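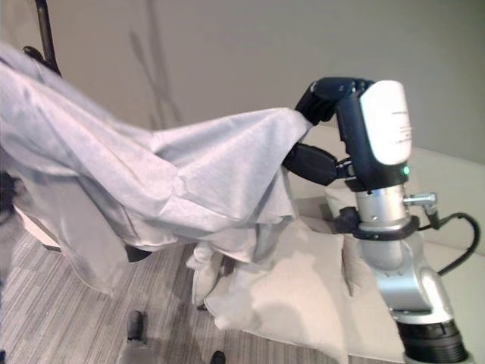 Two grippers, one sofa, and a lot of gray fabric

We finally got the Julleo and Listomska grippers running on the same job this month, and I've been itching to write it up! The job is tidying a small living room: pick up a big light sheet, deal with the pillows, leave the rest alone. Branitz, our test room, has a carpet and a loveseat and everything else you'd bump your shins on at home.

Thin, slippery cloth is a mean thing to hand a gripper. If you pinch too lightly it slides out, and if you squeeze hard the fingers bunch it up and the sheet ends up hanging in big diagonal folds. We ran 242 grabs in total, and Julleo held on through 201 of them with the softer pads fitted. I was expecting a lot less, so I'm pretty happy (I owe somebody a coffee over this).

Listomska is quicker to close, and I still like it better for pillows. On the sheet, though, it kept letting go halfway through the lift until we turned the closing speed down by 40 percent. After that it was a fair fight — slower, but fair.

The wrist cameras were the part that surprised me. I'd assumed the close-up view would do most of the work once the fingers got near the cloth. Well, have a look at what a wrist camera can give you. 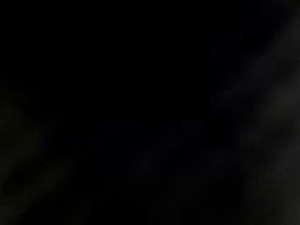 So what about the cameras?

You can't plan a grab from a nearly black picture. There's a blurry dark gray band down the right side, another dim shape in the lower left, and that's your lot. We now have the controller, which is Geagea's, check how bright the wrist picture is before it trusts it. If it's too dark, the arm goes by the head camera alone.

The head camera has its own problems, mainly that everything in the room is gray. Gray loveseat, gray wall, gray blanket over the backrest, gray stripes in the carpet. Finding the banana in the fruit bowl is a piece of cake next to finding the edge of that blanket. I'd love to try a depth camera next to it, and Geagea says the controller can take one without much rewiring.
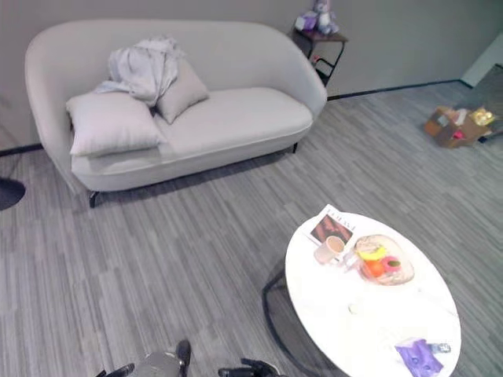 Listomska wrote back after reading my draft and said the pads we used on their fingers are the stiff ones, meant for boxes, and that a softer set should stop most of the slipping without the lower speed. Fair enough! They're sending 2 sets over, and we'll run the sheet again in February with the same controller settings for both grippers.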